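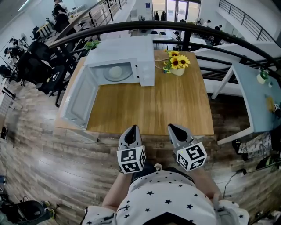

December, a little after 11 at night

I should be asleep, but I had coffee at Tania's at four in the afternoon like an idiot and now I'm wide awake with cold feet, so, diary it is. I haven't written in here since the clocks changed. Sorry, diary!

The choir concert is over. I can say that in the past tense now and it feels wonderful. Eight weeks of rehearsing in that freezing hall in Findcombe, and all of it went by in an hour and twenty minutes, and I only came in wrong once (page six of the Ukrainian carol, second altos, me and me alone, a full beat early and LOUD). Hryhorii was conducting and his eyebrows went up to the ceiling but he kept his hands going. Afterward he told me it was "a very confident entrance." I've decided to take it as praise.

I want to get down how the whole day went while I still have it.

Woke up with no voice. None! I croaked at the cat. I'd been fine the night before, we ran the entire second half and I felt great, and then at seven in the morning I sounded like a gate. I did steam, I did honey, I did the awful salt water thing Mom swears by, and I texted Mitali in a panic. She wrote back "don't talk till noon," so I didn't, except to the man who came about the gutter, and even then I mostly pointed. He was very nice about it. He thinks the gutter has another winter in it.

By lunchtime I had maybe two thirds of a voice, mostly the bottom part, and luckily that's the part I need.

Then the drive. The Bastbridge road was closed again so we all had to go the long way past Traddale, and I had Radwa and both music stands in the car plus the box of candles, and the heater only blows on the driver's feet. Radwa sang her solo at me the whole way there. She has the most beautiful voice and not one bit of a sense of direction, and between the two of us we missed the turn twice. At one point we were sitting behind a hay truck going slower than a person can walk and she just started over from verse one, quite calm, wrapped in my picnic blanket. I think that's my favorite bit of the whole day, to tell the truth. I'd go to that concert again.

We got there with 12 minutes to spare before warm-up. Hubert had already put the risers out and he'd put them out backward, tall ones in front, and there was a long conversation about whether this was wrong or whether it was "a European arrangement." It was wrong. We moved them. I have a bruise on my shin the shape of Portugal.

The hall was packed. There are 100 of those folding chairs and people were standing along the back by the coats, and somebody's toddler was up on the windowsill. I'd been telling everyone all fall that we'd be singing to our own husbands and a dog. My stomach did a flip when I saw it. I've been in this choir for four years and I've never once walked out to a full room.

And the singing! I don't really know how to write about the singing. The first one was shaky, everybody was rushing, I could feel the sopranos pulling away like a kid who wants to get to the park. Then the second one settled. By the time we got to the slow one in the middle, the one I complained about for weeks (it's all long notes for us, there's nothing to do but stand there and hum like a refrigerator), I suddenly understood what we were for. In rehearsal you only hear the person next to you. In there with the coats and the people soaking up the echo I could hear the basses underneath and Radwa over the top, and our boring hum was the thing holding the two of them together. I got goosebumps during my own hum. I've never told anyone that and I'm not going to.

Then of course I got cocky and came in early on page six.

Dad came, that's the other thing. He'd said he wouldn't, the parking, his knee, the dark, and then in the last number I looked up from my folder and there he was on the end of the fourth row in his good coat. He didn't say much afterward. He said it was warm in there and asked who the tall fellow was (Hubert). But he's kept the program. He folded it up and put it in his inside pocket, where he keeps his glasses, and when I dropped him at home he patted the pocket to check. I had to drive around the block before I could go home myself.

We raised enough for the piano repair, more or less. Old Mr. Sheikh quoted us 4,000 for the whole job, new hammers and everything, and with the raffle and the cake money we're close enough that he'll start on it after New Year's. It'll be so good to have a middle D that works. Hryhorii has been singing the D himself whenever it comes up in warm-ups and I think I'll almost miss it.

Coffee at Tania's today was meant to be a quick debrief and lasted three hours. She wants us to do the Fauré in spring. I said no, absolutely not, it's too hard and I'm tired and I want my evenings back, I want to watch bad TV and go to bed at nine. She just kept cutting more cake. So now I've apparently said yes to the Fauré, and also to driving Radwa again, and also to making the poster, and I have never made a poster in my life.

Things for tomorrow: take the candles back, find out whose scarf I came home with (green, quite nice, smells of somebody's dog), call Dad. Get more honey, we're down to the scrapings. And write to my sister, I owe her the longest letter and she'll want to hear about the hay truck.

The cat has come up and sat on my feet, so that's the cold feet fixed. Lights out.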